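Slide 9 - house rules for shared benches

Start with the confession: our first rulebook at Trunura ran to 66 pages, and the only part anyone could quote was the bit about coffee. The Kustdale version is one sheet. Read it out, slowly.

Rule 1. Speed stays at 30 percent until the task has run clean 4 times. Yes, four. Three is how we met the repair desk.

Rule 2. Whoever moves an object tells whoever wrote the program. (Pause. Let them look at each other.)

Rule 3. Cables get walked before power-up, floor included. A checklist with a tick already printed in the box doesn't count - we tried that.

Rule 4. Keep the warning labels readable. If it's on the table, it's in the risk assessment, plates and drawers too.

Next slide, leave it up a while.

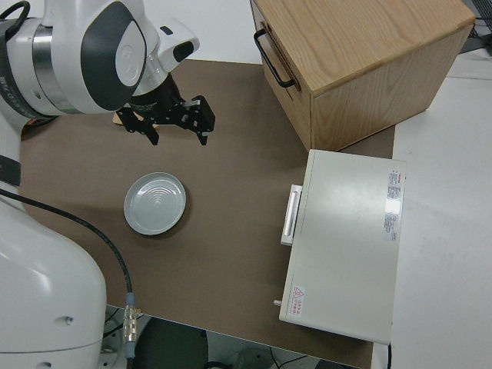
Pangaribuan wrote back after the dry run that rule 2 should come first, and that a rule with no name signed next to it is a wish. Fair. Changed on the handout, not on the slides.

Skip slide 11 if we're past 3:30. Questions.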